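Inicio > Sala de prensa > Notas de prensa

Empresa Productos Investigación Prensa Empleo

Dreltard amplía su colección de ejemplos simulados para el aprendizaje de robots domésticos

La nueva entrega reúne 842 episodios de manipulación en cocinas virtuales

Gristdale, agosto. La empresa Dreltard comunica que ha terminado la segunda entrega de Prullwood, su colección de ejemplos destinada a sistemas que aprenden a manipular objetos en el hogar. La entrega contiene 842 episodios, grabados todos en simulación, y se suma a los 356 que fueron presentados en la primera.

Cada episodio ha sido dirigido por una persona que maneja a distancia una pinza virtual de dos dedos. El sistema guarda la vista desde la pinza, la posición de los dedos y una frase breve que explica la tarea. Para este trabajo, Dreltard ha contado con un equipo de 23 operadores, que recibieron una formación de casi 50 horas antes de empezar las grabaciones.
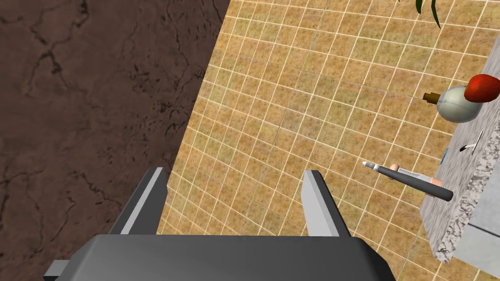

Vista simulada desde la pinza, con los dedos abiertos sobre el suelo de baldosas y varios objetos pequeños a la derecha.

«Un sistema que solamente ha visto mesas ordenadas tiene muchas dificultades cuando llega a una cocina normal», explica Nivaldo Queiroz, responsable de datos de Dreltard. «Por este motivo hemos pedido a los operadores que trabajen también cerca de los bordes de las encimeras y con suelos de distinto aspecto. Los intentos fallidos se conservan en la colección y llevan su propia etiqueta, porque para nosotros tienen el mismo valor que los otros.»

Las cocinas virtuales fueron preparadas con la herramienta Geddes, desarrollada por la misma empresa. Geddes permite cambiar los materiales, la luz y la colocación de los objetos entre un episodio y el siguiente. Después de la grabación, una segunda persona revisa cada episodio y corrige la frase de la tarea cuando no corresponde con los movimientos.

La entrega estará disponible para universidades y centros de investigación mediante solicitud escrita. Los grupos que ya utilizan la primera entrega no necesitan firmar un nuevo acuerdo. La documentación se ofrece en español y en inglés.

Dreltard prevé comenzar más adelante la grabación de tareas con dos pinzas. El calendario de esta fase todavía no está decidido.

Sobre Dreltard
Dreltard es una empresa con sede en Gristdale, dedicada a la simulación y a la preparación de datos para robots de uso doméstico.

Contacto de prensa | Aviso legal | © Dreltard | Volver arriba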